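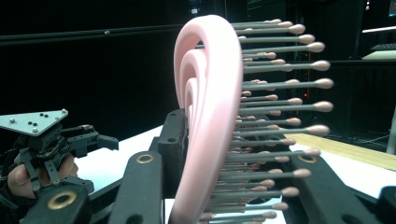
6. Cleaning the brush

Clean the Veseo detangling brush once every 50 uses, or sooner if residue collects at the base of the bristles. Hair lodges most readily where the bristles stand close together in staggered rows, so work along the rows and not across them. Each thin grey shaft ends in a rounded tip — do not pull on the tips or trim them.

6.1 Draw the tail of a comb between the rows and lift out loose hair.
6.2 Mix 9 ml of Prikum cleaning liquid with 2,000 ml of lukewarm water.
6.3 Hold the brush by the handle and lower the bristles into the solution. Leave for five minutes.
6.4 Go over the shafts with a soft toothbrush, starting at the base.
6.5 Rinse under the tap and shake off the water.
6.6 Lay the brush bristles down on a towel overnight.

CAUTION: Water temperature must not exceed 50 °C. Do not use a dishwasher, hairdryer or radiator to speed up drying.

Note: Scuffs on the handle do not affect use. Bent shafts normally recover after drying. If a tip has come off, stop using the brush and see section 9, Replacement.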